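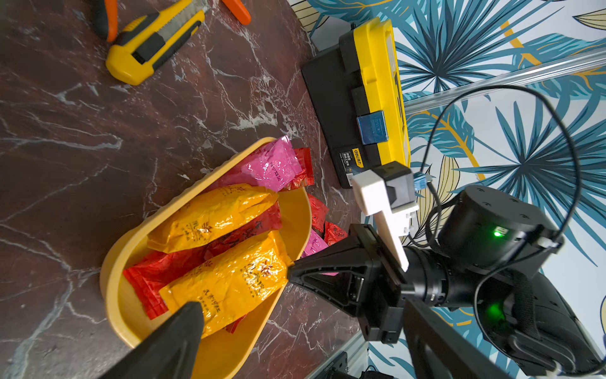

Packets in the yellow tray, gripper coming in, knife and toolbox at the far side of the table.

House rules for a robot arm on a tabletop

I've had an arm working at my table since December, and I keep a sheet of rules taped inside the cupboard door. People keep asking for it, so I'm typing it up (with the grumbling left in!).

Keep fingers out while it's powered. A green light means the thing can move, at least on mine – check what yours means before you trust it. If a packet slides over the rim, let it lie until you've hit stop.

Run it slow. I cap mine at 60 percent speed for anything in shiny wrapping and never go past 80 for anything at all. Foil is slippery stuff and the jaws want a gentle squeeze. Try your grip setting on one packet you don't care about first.

Knives get put away, blade in, before you press start. I'm the worst offender here, and Burgi Zürcher has told me so more than once. Same goes for anything with long handles that an elbow joint could sweep along.

Cables! Leave enough slack for the full reach, then move the arm through its whole range by hand with the power off and watch for snags. It takes me roughly 5 minutes. Little sensor plugs deserve a look too, they work loose.

Pick a shallow tray with sloping sides. I tried a deep Driltley bin and the jaws kept knocking the wall of it. A bit of grippy shelf liner underneath stops it creeping on polished stone.

Stop button goes where your weaker hand can reach it. Folke Dalen clamps his to the table leg, mine sits by the kettle.

Next month I'll do wiping down the jaws, and which cleaners leave them sticky.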